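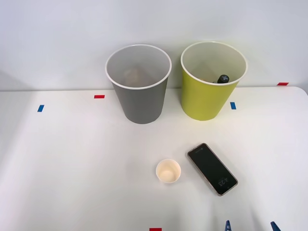
Foodservice packaging is chosen before a menu is final and is often the last item to be reviewed when costs rise. This unit treats the hot beverage container as a purchasing decision with consequences for storage, portion control and waste. Two large paper cups, one gray outside and one yellow-green, both with white interiors, illustrate the first point of the unit: exterior color is a separate specification from the body of the cup, and a buyer should ask for the two to be priced separately. The small white cup nearer the front belongs to a different purchasing category, that of samples and short drinks, and is normally ordered on its own line.

## Unit 8: Paper Cups in Institutional Catering

**Course lead:** Revathi Nadar
**Seminar leader:** Terence Heywood

### Terms used in this unit

- **Nominal capacity:** the volume by which a cup is sold. It may differ from the volume that can be served safely.
- **Brimful capacity:** the volume held when the cup is filled to the top of the rim.
- **Sidewall:** the sheet that is wrapped and sealed to form the body.
- **Lining:** the barrier on the inner face of the board. Polyethylene is common; plant-based and water-based coatings are also sold.
- **Rolled rim:** the curled upper edge. It stiffens the mouth and gives the lid something to grip.

### Rims and lids

Most complaints about leaking cups concern the fit between rim and lid. A lid from one supplier may seat loosely on a cup from another even when both are sold under the same size. Students should request matched samples and test them filled -- an empty cup will hold almost any lid. 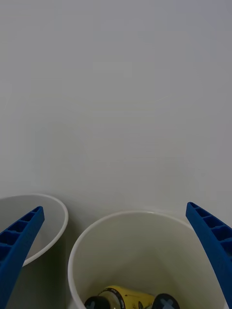 *Figure 2. White cups viewed from above at an angle, with the rim and inner wall visible.*

### Case for discussion: the Plancombe cafeteria

The Plancombe site moved from three cup sizes to two in October. Its purchasing manager, Mehwish Ghauri, recorded a stock of 396 sleeves before the change and found that the middle size accounted for about 11 percent of drinks sold. Withdrawing it freed a full shelf. It also led to a dispute over pricing, as regular customers who had bought the middle size were now charged for the large.

Read the case file before the seminar and prepare notes on the following:

1. Whether the price of the large size should have been adjusted.
2. What sales records the manager needed, and over what period.
3. How lid stock should be run down when a size is withdrawn.

### Disposal

Lined cups are accepted by some paper mills and refused by others. A supplier's statement that a cup is recyclable does not establish that the local hauler will collect it. Written confirmation from the hauler is required for the coursework file -- a web page is not sufficient.

### Reading

Demchenko, K.-M., *Buying for the Counter*, chapter 2. Copies are held at the Givmont library desk.

Written notes are to be submitted to Mr. Heywood by 5 p.m. on Sunday.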